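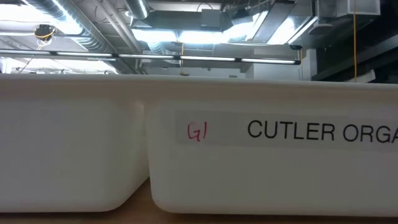

I drove 110 miles to the May open day at Wirnetti's workshop in Bastdale, and I would happily do it again for a robot that puts away forks. I mean it! We have had our fill of robots doing backflips. Clearing a table is duller, far harder, and I can't think of a better thing to show the public.

My dishwasher and I go through this every night, and I had never given it a thought. Then I stood there for 10 minutes watching arms hang over a heap of silverware and a rumpled napkin, and I was as tense as I get at a ball game.
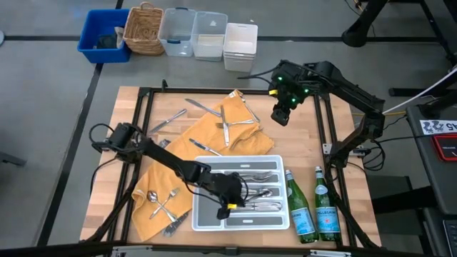
Two arms, one cutlery tray and plenty of loose silverware at the Bastdale open day.

A fork lying across a knife is a real puzzle. So is cloth — it never folds the same way twice. The Pons team next door had a slick video, and I walked right past it. Give me the live table, slow spots and all. 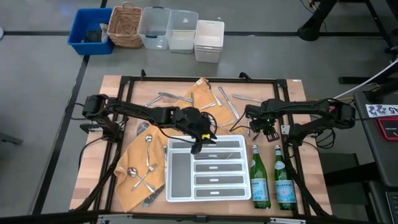 Do you need to know anything about robots to enjoy a day like this?
Anyone who has ever set a table can follow the work, and the staff are glad to take beginner questions.

More shops should open their doors this way. Nident, are you listening? I'd bring my kids.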